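In Defense of the Paper Bag (and of Packing It Slowly)
By Darcy Cosgrove

I have strong feelings about takeout bags. My family knows this and has learned to stay out of the kitchen when I'm putting one together. I worked the counter at a sandwich and produce place called Trevaskis for 8 years, back when we handed over up to 300 bags on a good day in February (our slow month, if you can believe it), and I came out of it with sore wrists and a firm opinion: a bag deserves a minute of your time.

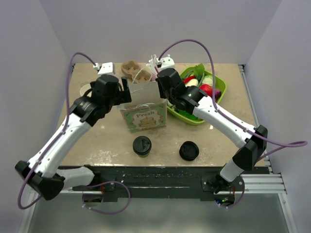 4 min read

What I love about a paper bag with string handles is that it makes everybody behave a little better. You carry it like it matters. You set it down on the table instead of flinging it on the couch. Put a label on the front that says "Fresh" and a drawing of something yellow and cakey, and I will walk home with my back straight, like I'm bringing a gift to somebody's grandmother. A plastic sack has never done that for me.

Now, the packing. Everyone wants to start with the bag, and I get it, the bag is the fun part! But the bag should be the last thing you touch. Get your cups out first. Get the lids out next to them and match them up before anything is poured, because the lid you grab in a hurry is always the wrong size. I lost a whole large iced tea down the front of a very patient man's coat that way and I still think about him.

Then the cup holders, those brown molded pulp ones. I will go to bat for the pulp cup holder any day of the week. It's ugly, it sheds a bit, it looks like something an egg would live in, and it holds on to a cup better than anything I've tried. My old manager, Digby Rutherford, wanted to drop them to save money. He had us try a folding cardboard thing from a supplier called Hinent for a while, and it was fine as long as you walked in a straight line and never met a curb. We went back to pulp. Digby never brought it up again, and he was not a man who let things go.

My real complaint, though, is with how people treat the vegetables. Somewhere along the way we all decided that produce goes in a drawer where you can't see it. I had one of those deep fridge drawers in my Paltbridge apartment and I swear it was where celery went to think about its life. Every couple of weeks I'd pull out something soft and apologize to it.

So now I'm a tray person. A shallow tray with a rim, out on the table, everything where you can see it – purple next to red next to white, greens hanging over wherever they want to. It works for real groceries and it works for the pretend kind too. If you have kids around, or you just like setting up a play shop (no judgment, I'd do it alone), a green tray of toy vegetables beside a proper shopping bag is about the best afternoon going. They get to pick, you get to pack, and somebody always wants to buy the eggplant.
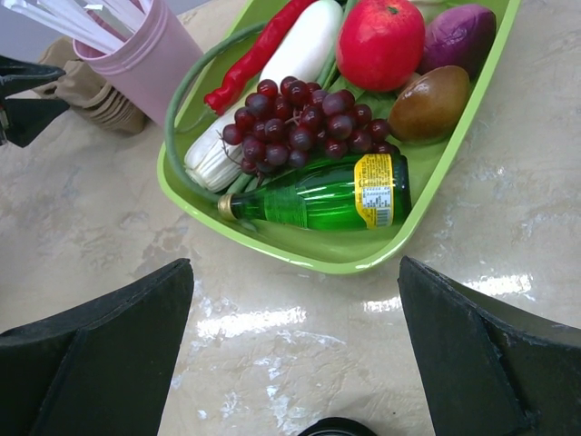
Apple, grapes, leek and a green bottle, all sharing one tray.

I'm not strict about what belongs together, by the way. I know people who are. I had a roommate who sorted fruit away from vegetables and would have fainted at a chili pepper lying alongside a daikon with a bottle of mineral water down below. I think it looks generous! It looks like lunch is going to happen. A bunch of grapes flopped over the top of everything is worth more to me than 20 matching containers with labels on them, and yes, I have owned the containers. I bought the big Prorkomlow set and used it for buttons.

And keep your straws standing up in a cup. A pink plastic one if you've got it. Paper-wrapped straws lying flat in a drawer get bent and the wrappers tear, and then you're the one explaining to a guest that it's clean, you promise. Standing in a cup they fan out like flowers, and people just help themselves.

As for used bags, I keep them, even the crumpled tan ones. I must have close to 200 folded behind the toaster at this point. My daughter calls it a fire hazard and she may have a point, but last month she needed one for a potluck and guess whose kitchen she came to. I gave her a good one, with handles, and told her to put the heavy stuff in first. She put the rolls in first.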